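Parking fine at Skekumia reservoir lot canceled after appeal, but will they refund the rest?
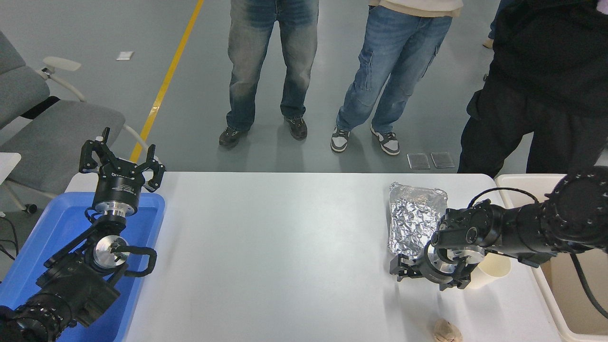 Does anyone know if the county refunds you automatically once a ticket is thrown out?
You have to ask in writing, and you need the original receipt number. Nothing goes back to your card until they match the two.

Posted 12 May 2022 in Local News and Roads

gravelpath
OK so that's the short version I got from the phone line this morning. Long version: I got a $119 ticket in December for parking at the Skekumia lot "outside permitted hours." The sign by the entrance said dawn to dusk. I was back at my car before sunset and the ticket was written while it was still light out. I paid it because the letter said it would double, then I appealed. Last week they wrote to say the ticket is rescinded "as a goodwill gesture." No check, no apology, and no word on whether the sign or the ticket was wrong.

The county newsletter says 1,462 tickets were written at that lot over the winter. Are they all goodwill gestures or just mine?

tollbooth_ed
Goodwill gesture means they don't want a hearing officer looking at the sign. I'd bet money on it.

mapleandthird
I'm going to be the unpopular one. The hours are on the county website and have been for years. Dawn to dusk on the sign, 8 to 4 in winter on the website. If you park on county land you can check the website.

gravelpath
@mapleandthird Do you check a website before you go for a walk? I had a sign in front of me. I read the sign. I did what the sign said.

mapleandthird
I do, yes. And I've never had a ticket there.

sedgewick_bend
Never having had a ticket isn't an argument. My sister-in-law parked at the same lot on a Sunday and got one at 4:10. She was still lacing her boots when the guy from Lo Presti walked up. He told her he couldn't cancel it once it was in the handheld. I don't know if that's true, but it's convenient.

tollbooth_ed
Lo Presti is the contractor. Does anyone know if they get paid per ticket? I asked at a county meeting and was told the contract is "performance based," and then they moved on to the next item.

nine_iron_nell
Performance based could mean a lot of things. Could be how often they patrol. I wouldn't jump from that to a bounty. I worked a desk job in a town clerk's office and half of what people took for a scheme was somebody copying an old form.

tollbooth_ed
Then they can show us the contract and I'll shut up.

nine_iron_nell
Fair. Put in a records request. It's a one-page form and it's free up to a certain number of copies.

cestier_road
I live on Cestier Road, right by the overflow lot. Some of you might remember it used to be a mess out here, cars on both sides, driveways blocked, an ambulance that couldn't get through. I'm glad there are tickets. I don't love how they're doing it, but please don't act like there was no problem before.

gravelpath
I believe you. I wasn't on your road though. I was in the lot, in a marked space.

cestier_road
Understood. Just saying some of those tickets were earned.

sedgewick_bend
The 1,462 number doesn't sit right with me either. The Nundero trailhead is twice the size, and the same newsletter says 2,867 for the whole park system. So half of everything came from one small lot with a bad sign?

mapleandthird
Or one small lot with a lot of people ignoring the hours.

sedgewick_bend
Which hours?

gravelpath
Update. I called again and got a different person, who said refunds are automatic and take three weeks. The first one said I have to write in. I asked which it was and she said she would "make a note." I'm writing in anyway, certified mail.

nine_iron_nell
Good. Keep a copy of the goodwill letter and send a photo of the sign with it. If they've changed the sign since, say so and say when you noticed.

tollbooth_ed
They have changed it. I drove by last night. There's a sticker over the old hours now. It says 8 to 4.

mapleandthird
So now the sign matches the website. Seems like that's settled.

gravelpath
It's settled for whoever parks there next. I'm still out $119.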